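Éloge du bac en plastique

Le tiroir fourre-tout a ses défenseurs, je le sais, j'en ai épousé un. Shahab Moradi, qui partage ma vie et mes placards, soutient qu'une maison où l'on retrouve tout est une maison où l'on s'ennuie. Moi, je milite pour le bac. Le bac en plastique, tout bête, rectangulaire, sans couvercle, celui qu'on paie trois fois rien et qu'on range encore dans le coffre au déménagement suivant.

J'ai eu ma période paniers, comme tout le monde. Osier, corde tressée, petites étiquettes en ardoise... C'était joli le premier dimanche. Ensuite il y a eu le flacon de shampoing mal fermé, et je peux vous dire que le shampoing dans l'osier, ça ne part jamais vraiment ! J'ai donc tout donné à Tumelo Fourie, mon voisin du dessous, qui y fait pousser des oignons et en est ravi.

Le plastique, lui, se passe sous le robinet. Je le préfère d'une couleur franche, et tant pis pour les magazines qui nous vendent du beige à longueur de pages. Sur une table blanche, un bac bleu vif se voit, on ne peut pas faire semblant de l'oublier - et c'est bien ce que je lui demande. Avec la bouteille argentée à bouchon violet couchée à côté, ça fait même un petit accord de couleurs qui me plaît bien.

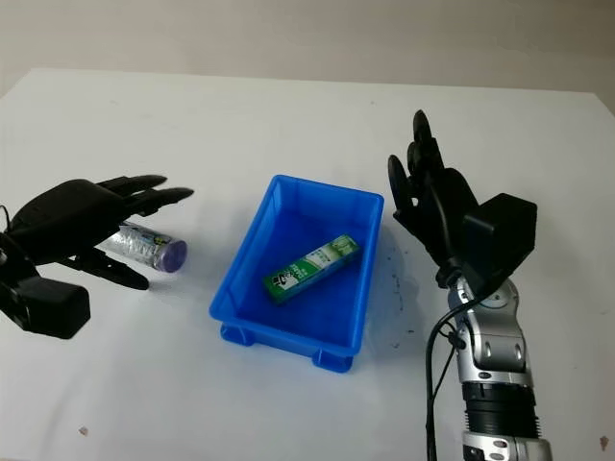 Et les séparateurs, alors ?

On m'en parle à chaque fois. Il existe des gens très organisés qui découpent leurs bacs en petites cases, une pour les tubes, une pour les flacons, une pour ce qui n'est ni l'un ni l'autre. J'ai essayé en février, pendant 10 jours. Je passais mon temps à chercher la bonne case, et la dernière débordait évidemment de tout ce que je ne savais pas classer. Un seul grand creux me suffit. On y couche les bouteilles, on voit les bouchons, on attrape celle qu'on veut.

Shahab me fait remarquer que mon bac sans cases ressemble furieusement à son tiroir. C'est de la mauvaise foi. Un tiroir, ça se ferme, et une fois fermé on y met n'importe quoi pendant des années. Dans le sien j'ai compté 14 piles, toutes mélangées, et plus de 352 élastiques (il les garde « au cas où »). Mon bac reste ouvert sous mon nez, et quand il est plein, je trie.

Je lui ai proposé d'en prendre un pour ses élastiques. Il y réfléchit. Il voudrait un vert.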